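Visitors to the Pletwood open day in November spent most of their time in front of a screen. The robot arm on it, the table it worked at and everything on the table were computer-rendered. Faustino Gallegos ran the demonstration, and he sat down with us after the doors closed at 5.

"People come in expecting a machine in a cage," he said. "We have one of those too, down the hall. But the practice work happens in simulation, so I wanted to show that first."
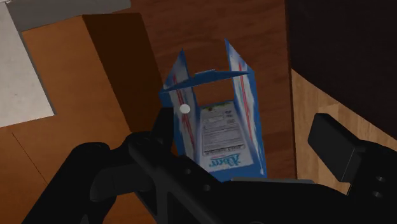

Render: Pletwood / Nilia project

Gallegos has been with Pletwood for nine years, the last two on Nilia, the company's program for household handling tasks. Cartons take up a lot of his week.

"A block is easy. An open carton has flaps, and the flaps stick out wherever they like," he said. "You have to get a finger on each side of it and leave the flaps alone. A kid of three can do it. It took us most of a spring to get anywhere."

Each demonstration ran 15 minutes, with time for questions. The day drew 78 visitors, more than Gallegos had planned for, and the later groups had to stand.

Torunn Sjögren came with a group from Jindinia, a packaging firm that is thinking about automating part of its returns desk. She said she had gone in with doubts.

"I kept watching the table," she said. "There was other stuff on it, like at home. Our returns desk is never clear either, so that was useful to me."
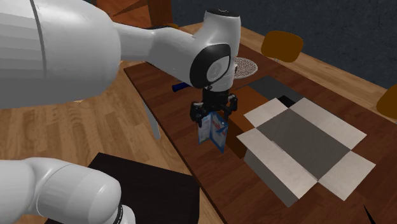
The arm with a blue-and-white item in its gripper, over the cluttered table.

Sjögren asked Gallegos during her session whether a grip learned on a screen holds up on real cardboard. He told her that some do and some don't.

"I liked that answer better than a sales pitch," she said. "I still want to see it with our own boxes before I take it to my boss."

The room in the simulation is set up as a home, and Gallegos said he gets asked about that more than about the arm.

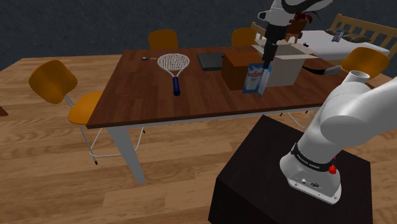 Why practice in a simulated room first?

A dropped carton costs nothing there, and the team can put the room back the way it was and try again.

Gallegos would like to hold the next open day at the Căpraru site, where there is more seating. Sjögren said she would come, and would bring a few cartons from work.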